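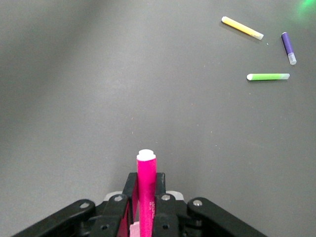
4. Save behavior and the feeling of having lost something

We turn now to the part of the study that surprised us most, and that we have come to think of as the heart of it. When we first planned our interviews with people who play older console games through emulators, we expected to hear mostly about frame rates, missing sound effects and the small graphical oddities that fill the compatibility reports. We did hear about those, and often at length. But when we asked people to tell us about a time a game had let them down, the stories that came back were nearly always about saves.

It helps to separate two kinds of saving. The first is the game's own save, written to a virtual memory card in the way the original designers intended. The second is the save state, in which the emulator stores the whole condition of the machine at a given moment and brings it back on request. Players in our group moved between the two quite freely, and many had never given much thought to the difference until an update made their old states unreadable. The memory card files nearly always survived such updates. The states, quite often, did not.

One of the longer interviews, with a player we call Matheson, shows how this goes. Matheson had been working through Flelik, a kart racing game with a slow and rather generous career mode, and had used save states alone for the whole of one August. After moving to a newer build of the emulator, none of the states would load. The in-game save was still there, but it stopped at the third cup. "I wasn't angry at the program," Matheson told us. "I was sad about the tracks. I knew I could win them again, but I'd already had my good race on every one of them."
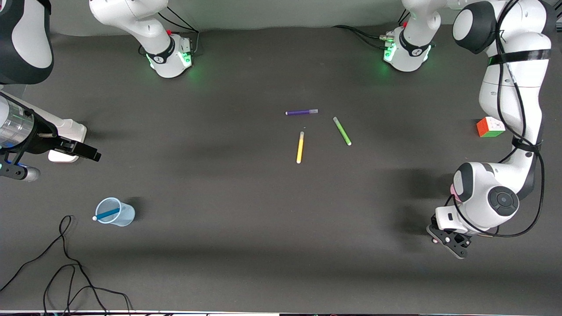
We find that last remark worth staying with for a little while, because it points to something that the usual language of data loss leaves out. What Matheson missed was a record of having played well on a particular evening, and the unlocked tracks were only the visible part of it. Five other players said something close to this in their own words. Kulow, who plays mostly puzzle games and rarely finishes them, described old states as being like bookmarks left in library books, and kept a whole folder of them long after the games themselves had been set aside. Usano went further and wrote short notes to go with each one, giving the level, the mood and sometimes what was for dinner.

There were also players who felt very little of this, and we would not want to hide them. Three of the people we spoke with saved only inside the game, partly out of habit and partly from a feeling that states were a kind of cheating. They lost almost nothing when they updated, and they tended to be a bit puzzled by our questions. Their patience with us was considerable all the same.

We set the two groups side by side on the same rough scale of attachment, from 1 (would not mind starting over) to 7 (would stop playing the game altogether). The scale was suggested by Ishbel Purves, who read an early draft of this section and kindly pointed out that our first version, with its many finer steps, asked players to make distinctions they did not really feel. We return to the question of how emulator builds might warn players before a state becomes unreadable in Section 6.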